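Unit 4: Setting up and looking after the two-arm cell in simulation

Course handout, revised 18/03/2021. Read before the lab session. Bring your own cell log.

4.1 Scope

The unit covers one cell: the Felano two-arm mobile base, run in the Zisto simulator, with the kitchen room loaded. The task is reaching into an open refrigerator. The physical Felano in the Truststead lab has its own handout and is not covered here. Joint names and limit tables are shared between the two, so a fault found in one should be logged for both.

4.2 Loading the cell

Start the simulator server on port 2747 and the viewer on port 3363. Load the room first, then the robot. If the robot is loaded first, the base spawns at the origin and has to be moved by hand in the room file.

Set the physics step before placing any object. The course setting is 300 steps per second. Lower settings run faster, but thin parts such as shelf wires start to pass through the finger pads, and contact readings from such a run cannot be used.

Check the log for missing meshes. A missing visual mesh is a nuisance. A missing collision mesh will void the run, as the arm will move through the part without reporting contact.

4.3 Homing and zero offsets

Home the arms one at a time, left arm first. Each joint should report within its zero band after the move. If a joint is outside the band:

Stop the controller.
Open the offset file for that arm.
Compare the stored value with the value in the joint table (Appendix B).
Correct the file, reload the arm and home again.

Do not correct an offset by adding a constant in the task script. Last January two groups did this, and their scripts failed as soon as the joint table was updated.

4.4 Grippers

Open and close each gripper 12 times with nothing between the fingers. Plot commanded width against reported width. The two lines should lie on top of each other except for a short lag at the start of each stroke. A steady gap means the wrong scale factor, usually left over from the Yuen gripper used in Unit 2.

Set the grip force limit separately for each hand. The limit is not copied from left to right when the file is mirrored.

4.5 Doors, flaps and hinges

Every hinged part in the room has three values: range, friction and damping. The stock kitchen file has damping set to zero on most hinges, and a door touched by a finger will keep swinging. Raise the damping until the door settles, then write the value in the log. Lock any hinge that the task does not use.

Approach an open compartment with both wrists clear of the door edge. The planner checks link against link – it does not check the finger tips unless tip checking is turned on in the cell file.

4.6 Routine care

After each session, save the cell file under a new number and clear the contact buffer. A full buffer drops the oldest readings without a warning. Once a week, run the homing check in 4.3 on both arms, even if the cell has not been used. Shared library updates can change joint limits.

4.7 View from the robot, refrigerator task

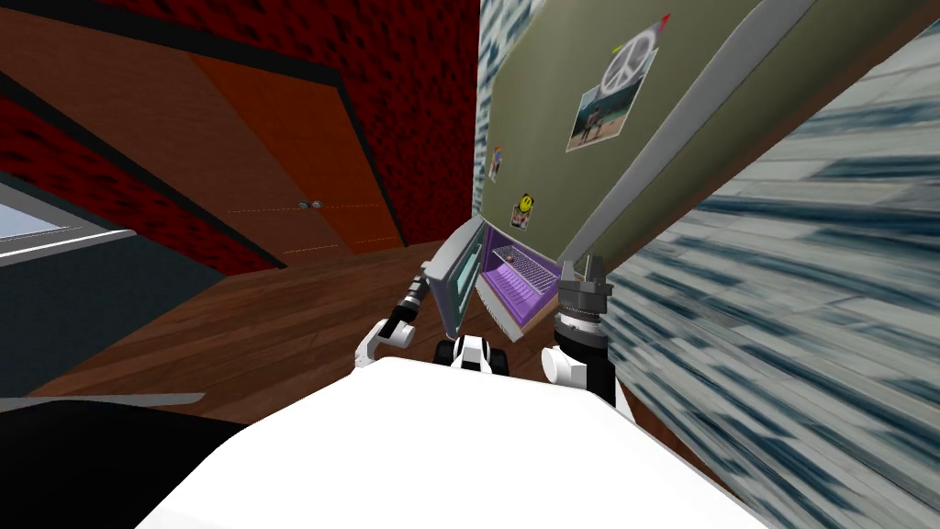
Do the arms have to be homed again after the physics step is changed?

Homing is needed again only if the robot was reloaded, but the gripper check in 4.4 should be repeated every time, as the finger contact depends on the step setting.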